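Educación y territorio | Artículos | Infraestructura escolar

Utilizamos cookies propias y de terceros para mejorar la navegación. Si continúa en este sitio, acepta su uso. Aceptar | Configurar

3. El traslado de la escuela Cordero y la decisión de demoler

3.1. Contexto del cierre
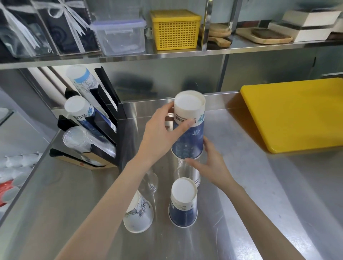 La escuela Cordero, en el municipio de Muvden, tenía 1.480 alumnos matriculados cuando el ayuntamiento ordenó su cierre por daños en la cimentación del ala norte. El informe técnico, encargado al estudio Cladell, no recomendaba de forma expresa la demolición. Planteaba dos alternativas: reforzar la estructura y reabrir por fases, o derribar el conjunto y construir en la misma parcela. La primera era más barata a corto plazo y obligaba a mantener aulas provisionales durante las obras; la segunda requería una subvención del gobierno regional que en ese momento no estaba aprobada.

El pleno municipal trató la cuestión en julio y aplazó el voto. La resolución definitiva, con fecha 2018-08-28, autorizó el derribo y fijó como sede transitoria los edificios desocupados del complejo de Naltadgate, en el borde oriental del término. El texto no detalla el calendario de retorno, omisión que reaparece en casi todas las entrevistas con familias.

3.2. Distribución del alumnado

Naltadgate no podía recibir a toda la matrícula. Se asignaron allí 600 plazas, reservadas a los cursos de primaria, y el resto se repartió entre otros centros del municipio según la cercanía del domicilio. El criterio de cercanía se aplicó con el padrón del año anterior, de modo que varias familias que habían cambiado de dirección quedaron asignadas a un centro que ya no les correspondía. Las reclamaciones se resolvieron caso por caso y no hemos podido reconstruir la serie completa.

El transporte fue el segundo problema. La línea municipal que une el centro de Muvden con Naltadgate no coincidía con el horario de entrada, y el ayuntamiento contrató un servicio adicional que empezó a circular con el curso ya iniciado. Durante ese intervalo las familias organizaron turnos de coche. En las entrevistas, este periodo se menciona más que el propio cierre del edificio.

3.3. Los espacios comunes

La bibliografía sobre traslados escolares se concentra en la superficie de aula por alumno y presta menos atención a los espacios de uso compartido. En nuestro caso, las quejas recogidas en el buzón municipal se refieren sobre todo al patio, a los aseos y al comedor. La sede transitoria carecía de cocina propia y el servicio se contrató con una empresa externa, con dos turnos de comida.

El uso de menaje desechable es un elemento habitual en este tipo de soluciones. La Figura 1 muestra vasos de papel y de plástico transparente, colocados boca abajo sobre una encimera de acero inoxidable. El coste de este material no suele aparecer separado en los presupuestos de traslado y queda incluido en el contrato general de comedor, lo que dificulta compararlo con el de una cocina permanente.

Figura 1. Manipulación de vasos desechables apilados sobre una encimera de acero inoxidable.

3.4. Argumentos a favor y en contra del derribo

Los partidarios de la demolición sostuvieron que una reforma parcial no devolvería la confianza a las familias. El argumento aparece en las actas antes de que se conociera el informe de Cladell, y no cambió después. Los contrarios alegaron el valor del edificio como lugar de reunión del barrio y presentaron un escrito con 3.000 firmas en el que se pedía conservar al menos la fachada y el salón de actos. El escrito fue admitido a trámite, pero la resolución no lo contesta punto por punto.

Conviene separar aquí la posición sobre el edificio de la posición sobre el emplazamiento. Parte de quienes firmaron aceptaba una construcción nueva siempre que no se trasladara a las afueras. Al tratar ambas cuestiones en una sola votación, el pleno hizo difícil saber qué opción contaba con más apoyo. El cuestionario que analizamos en la sección 4 las pregunta por separado.

La financiación regional se concedió más tarde y quedó condicionada a que el solar mantuviera el uso educativo. Esa cláusula descartó la venta parcial de la parcela, que el área de hacienda había estudiado para cubrir el coste del transporte y del comedor en Naltadgate. Ambos gastos pasaron al presupuesto ordinario del municipio.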